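Tablecloth dye bleeding after first wash, cotton, round 90 inch

Posted in Laundry & Fabric Care

Fernanda Leitão
I bought two dyed cotton tablecloths from Onditska. The first went through a normal warm cycle and turned the rinse water blue. A white napkin in the same load came out tinted. The second one is still unwashed. Is there a way to set the dye at home, and can the napkin be saved? I have read that vinegar and salt will do it. Washer is a front loader, water is fairly hard.

Joaquim Marinho
Vinegar and salt will not set a finished commercial dye. Salt helps fiber take up dye in the dye bath; after that it does nothing useful. What you saw is most likely loose dye that the mill did not rinse out.

Wash the second cloth alone, cold, with normal detergent, and repeat until the rinse runs clear. Mine took four washes. Do not leave it sitting wet in the drum between cycles.

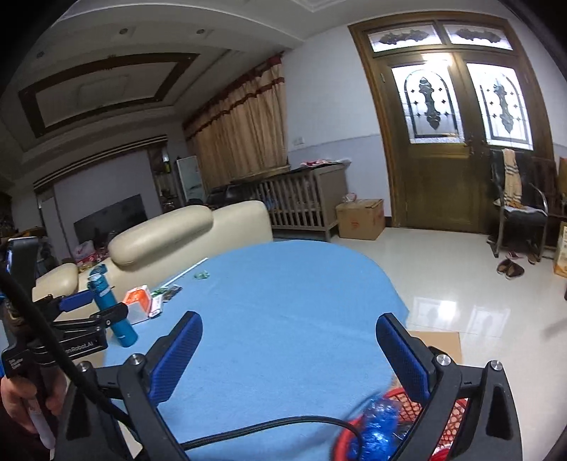

Light blue cloth on the round table.

If it still bleeds after six washes, use a commercial dye fixative made for cotton. Follow the dose on the bottle by dry fabric weight. My cloth weighs 685 grams.

For the napkin, do not put it in the dryer. Soak it overnight in oxygen bleach, then rewash. Check the care label first.

Tiago Patrício
color catcher sheets. use two per load

Albertina Calado
Agree with Joaquim on the vinegar. One addition: the sheets catch dye already in the water, but they don't stop the cloth from releasing it. I still keep my blue one out of mixed loads and wash it at 29 C.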